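Work Surfaces, Room 3: Joint and Finish Gallery

Hiltness workshop, second floor
Page updated 7/19/23
Text: Dorothy Whitlock. Layout notes: Hugo Lemaire.

The surfaces in Room 3 were replaced in July. The old tops had swollen at the ends and no longer sat level with each other, so anything slid along the run caught at the change in height. The new tops are flat gray panels from Royer, set on the existing Lekine frames. Edges were left square. No trim strip was fitted between neighboring panels.

This page covers the finished surface. Drawings for the frames and the leveling feet are kept with the room file and are not repeated. Panel numbers follow the plan by the door, counted from the window end.

General data

Panel length, standard: 156 cm
Frame rail spacing: 300 mm
Fixing: from underneath, slotted holes, washers under every screw head
Joint: butt joint, unfilled
Finish: matte, as supplied

The slotted holes allow each panel to be shifted slightly before the screws are tightened. Aurélien Cordier set the tops from the window end and checked each one with a straightedge laid across to its neighbor. Two panels had to come up again for shims. The shims are thin card at the rail and should be left in place if a top is ever removed.

Surface detail 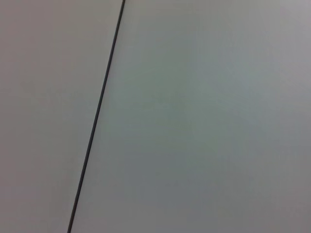

Dark, straight line between two gray areas. The narrower side is slightly warmer in tone, the larger side cooler, with a soft green cast toward the middle.

Color should be judged in daylight with the ceiling lights off. Under mixed light, gray reads differently from one part of a surface to the next, and a shift of this kind is not grounds for rejecting a panel. Capucine Carré compared the offcuts side by side at the window before the tops were fixed, and the batch was accepted.

Care

Wipe with a damp cloth and dry with a second one. Mild dish soap is fine. Scouring powder and green pads leave shiny patches on a matte finish, and these cannot be polished out. Wax and spray polish are not to be used in this room.

Crumbs and filings in a joint are lifted out with a soft brush drawn along its length. Do not use a knife blade or a screwdriver tip. If liquid gets into a joint, blot it from above, then check the rail underneath.

Hot items go on a mat. Clamps need a pad under the jaw, and the Inico pads in the left-hand drawer are the right thickness.

Checks

Run a fingertip across each joint once a month. A step that can be felt is noted on the sheet with the panel numbers on both sides. Small steps are corrected at the leveling feet, a quarter turn at a time, with the top cleared first. Screws are retightened only after the feet are set.

Spare material

Two offcuts, each about 300 mm long, are stored upright behind the cabinet in Room 3. They are for testing cleaners and adhesives. Ask Lucienne Gautier before cutting either of them. Full panels are reordered through the stores desk with the room number and panel number on the slip.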